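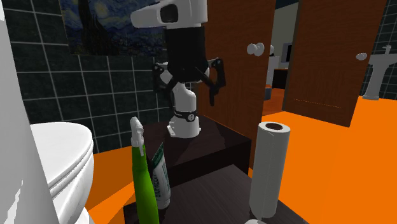 The Swarm at Zawadzka Lane

My phone rang at ten past six in the morning and I knew it was Kazimiera before I even looked, because who else calls at ten past six?

"They're in the pear tree," she said. "Bring the ladder. The long one."

I had kept bees for exactly one season at that point, which in Fastilville made me an expert. I'd lost one hive over the winter and the other was so cranky that my mail carrier had started leaving packages at the feed store. But Kazimiera Kołodziej was 86 and she had taught me everything I knew, so I put my boots on over my pajama pants and drove over with the ladder sticking out the back of the truck.

The swarm was gorgeous. It hung off a branch like a big brown sock, humming away, and Kazimiera was sitting underneath it in a lawn chair with her coffee.

"Whose are they?" I asked.

"Mine."

"Are you sure?"

She didn't answer, and then I saw Elżbieta Pietrzak coming across the road with a cardboard box and a bedsheet, and I understood why I'd been told to hurry.

Those two hadn't spoken since March. It was something about a honey extractor (borrowed, returned sticky, you can fill in the rest). Now here was Elżbieta in her good white suit, zipped to the chin, looking up at the branch.

"Those came out of my end hive," she told me. Me, not Kazimiera. "I heard them go."

"Tell her she's hearing things," said Kazimiera.

So up I went. I'd never taken a swarm before, and I'd like to say I was calm about it, but my veil had a hole in it and I spent the whole climb with one hand clapped over my ear. Somebody passed me the box. I held it under the branch, counted to three, and gave the thing a good hard shake.

It's a strange feeling, a swarm landing in a box. It drops all at once – like a wet towel – and suddenly your arms are heavy. Bees went everywhere. One walked across the inside of my veil, right past my nose, and kept going.

When I looked down, Elżbieta was holding the ladder on the left side and Kazimiera was holding it on the right.

"Slow," said Elżbieta.

"She knows slow," said Kazimiera. "I taught her."

We set the box down on the sheet and propped up one side with a stick so the stragglers could find their way in. It took nearly 215 minutes, by Kazimiera's kitchen timer. She brought out two more chairs. Later on she brought out the poppy seed cake.

"There's a blue dot on that queen," Elżbieta said, leaning over. "I don't mark mine blue."

Kazimiera cut another slice. "Neither do I."

They both turned and looked at me.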